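Who Reads the Label? Shelf Names and Student Lunches
Term project report, 19 December 2018
Submitted by Fidelina Apaza

3. What we did

In October we asked students at two campus cafeterias to choose between identical tubs of lentil soup. One was labeled Grekton and the other Tastier. The soup came out of the same pot. We had made up both names in a hallway, and it shows.

Over 12 days we logged 1,088 choices. Tastier won easily, which our advisor called "a finding" in the voice people use for a child's drawing. A third name, Meng, was added in the second week after a group member insisted that short words sell. It did badly at the north cafeteria and slightly worse at the south one.

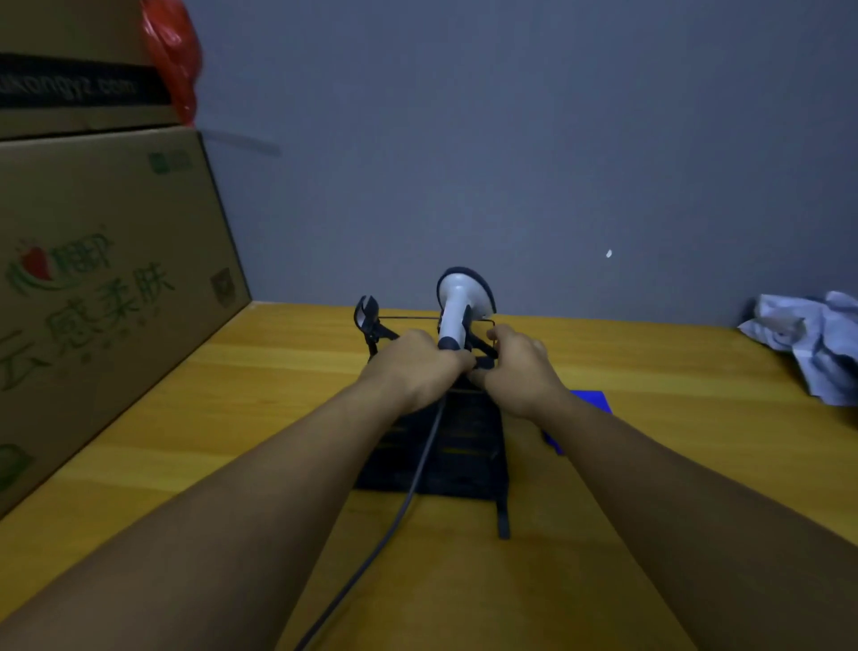 The follow-up survey was less tidy. We got 95 usable forms back, plus a number that had been used as napkins. Most people said the name had no effect on their choice. The same people then described Tastier as creamier, and several asked where they could buy it.

4. Problems

The Tastier stack stood closer to the register on most days, and we only started swapping sides after a cashier asked why we weren't. We also dropped a fourth label, Pikgate, when the first customers wanted to know if it was fish.

5. What we would change

Swap the stacks daily from the start. Print the survey on thicker paper. Pick a soup that the group is willing to eat for lunch again.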